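# Robots can sew inside a person, so why can't one fold my towels?

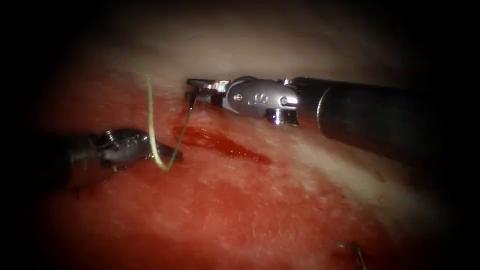 **Category:** General > Household and shop automation

---

**benchgrease** — 2025-04-17

My sister-in-law works in an operating room and got me reading about surgical arms. Two metal jaws, a loop of pale thread between them, blood on the tissue, the metal and blood shiny. If arms can work on that, I don't understand why I still load the dishwasher by hand and why my shop still pays a person to sort brackets into bins.

Is the hardware there and the software missing? Or is it the other way around?

---

**tallow_k**

A surgeon is driving those arms. The surgeon sits at a console, moves their hands, and the jaws move. Take the surgeon away and they stop. You can't compare that to a machine that has to decide for itself where the towel corner is.

---

**Danilo Navarro**

tallow_k is right about who is driving, but I think benchgrease still has half a point. If a person can tie a knot through those jaws, then the jaws are good enough to tie a knot. So hands aren't the problem, at least for small work. What's missing is whatever the surgeon is doing between looking and moving.

I run second shift at a plant in Barredo. We have 8 arms on the floor and they all do one thing each. Move a fixture over a little and somebody has to go teach the point again.

---

**pluvial**

Disagree on hands. Those jaws are tiny and made for needles and thread. Try picking up a cast iron pan with them. Chores go from a wet sponge to a 40 pound bag of dog food, and I haven't seen one gripper that handles both.

Thread is a good example of the hard part, though. It bends wherever it wants. Towels, cables, trash bags and bed sheets are the same kind of trouble.

---

**benchgrease**

OK, I didn't make it clear that I know a person is at the controls. My question is why we can't do the same at home. Let somebody drive the thing remotely and do my dishes.

---

**tallow_k**

Because then you're paying for a machine and a person. At that point hire the person.

---

**marrowstone**

There was a trial of that in Clalport last December. A company called Onora put a two-armed unit in an apartment building laundry room with an operator at a desk in another building. My cousin lives there. It folded shirts all right. She said it took so long that people took their stuff out of the queue and folded it themselves. I don't know what they charged.

---

**Danilo Navarro**

Speed is what kills it for us too. We had an Arnum cell in for a demo, picking mixed brackets out of a tote. We ran 300 parts through it. It got most of them, but it stopped and waited for help on the ones that were tangled, and our guy on that station doesn't stop.

I would still buy one for the overnight hours if the price came down. Slow is fine at 3 a.m. when the station is dark anyway.

---

**pluvial**

See, that I agree with. Same with a house. I don't care if the dishes take four hours while I'm at work. I care if it breaks a glass and keeps going.

---

**marrowstone**

Do the surgical ones feel anything? I always assumed the surgeon could feel the thread pull.

---

**tallow_k**

Depends on the system. On a lot of them the surgeon goes mostly by sight — how the thread lies, how the tissue moves when it's pulled. They train for a long time to do that. I would not want a dishwasher robot learning it on my glasses.

---

**benchgrease**

Fair. So the answer for the brackets is "maybe overnight, if it's cheap" and the answer for the towels is no?

---

**Danilo Navarro**

For the brackets, yes. Ask for a demo with your own parts, in your own dirty totes, and don't let them sort anything beforehand. Part 1306 was the one that tangled on us, it has a hook on one end. If you have anything shaped like that, put it in first.

---

**pluvial**

Towels I'd give a few more years. Fitted sheets, never.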